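The Night Train Home from Gornero

The last bus from the lake at Gornero leaves at 11 in the evening. For many years this was a sad fact for everybody who came to the Vinine festival without a car. The best concert starts at half past ten, so you heard two songs, you ran with your bag, and you listened to the rest through the window of the bus.

Baptiste Hoarau was one of those people. He was then working for Coste, a small advertising agency with 34 employees, and its biggest client was the regional railway company, Grarkov. In December he wrote one page and gave it to his director. The idea was simple: a train that does not have a time of departure. It waits at the old goods station until the last band has finished, and the driver leaves when the stage goes dark.

"They told me a train must have a timetable," Hoarau remembers. "I said, then print the timetable, but in the place of the hour put the name of the band."

And so it was printed. The posters looked like the normal yellow sheets which hang in every station of the line, with the same letters and the same small notes about dogs and bicycles. Only the column of hours was different. People photographed them, and some were stolen from the walls, which the agency took as a compliment.

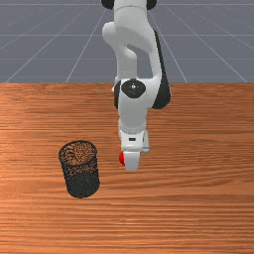
The railway company was more difficult to convince than the public. A driver cannot work without limit, and the single track must be free for the goods traffic before five in the morning. The people of Coste spent most of the spring in meetings about these questions. In the end they got a second driver, a window of three hours and a promise that the conductor would not check tickets before everybody was sitting down.

On the first night 3373 passengers travelled in four trains. The price was the same as for the bus. There was no bar on board and no music either, a decision that Hoarau had to defend several times. He believed that people after a concert want to sleep or to talk, and I think he was right. I took the second train. Across from me two students were already sleeping before the tunnel, and an older couple shared a melon with the whole carriage.

The campaign cost roughly 40 thousand euros, a small sum for an agency of this kind, and the greater part went to the drivers and the track. The posters were almost free. For next summer Grarkov wants to keep the trains and has asked for the same posters, with new bands.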